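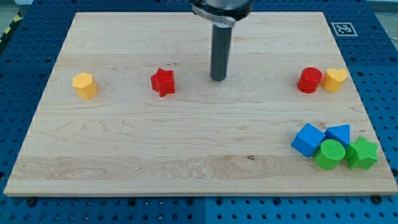
**Impi Nurmi:** I'd put the speed limit in writing before anything else. Our draft at Larkutley says pushing tasks run slow, but "slow" means something different on every shift.

**rallis_bench:** Agreed on a number. Where I part ways is the reset rule. The draft wants every block back on a taped mark between runs. We logged 3,786 pushes that way and the policy fell apart once a block started a few inches off.

**Siobhán Ó Flaithearta:** Then randomize the starts, but write down the seed. Hand-scattered layouts can't be repeated by another lab.

**rallis_bench:** Hand scatter is fine for training. Fixed layouts for evaluation only.

**drillwood4:** What about tip height? We lost some 908 runs to a rod set too low, and it scored the board too. We now check clearance at 3 points before each session and again after any crash.

**Impi Nurmi:** 4 points, one near each corner. A board can sit level on three and still be high on the last.

**drillwood4:** Fair. I'll change ours.

**Siobhán Ó Flaithearta:** Also recheck the camera calibration if anyone moves the board or the table tag – even a nudge.

**rallis_bench:** Every nudge? You'd spend half the day on it. Batine only redoes it when the error goes over their limit.

**Siobhán Ó Flaithearta:** You have to check to know the error. Checking is quick. A full redo is a separate step, and the draft should say so.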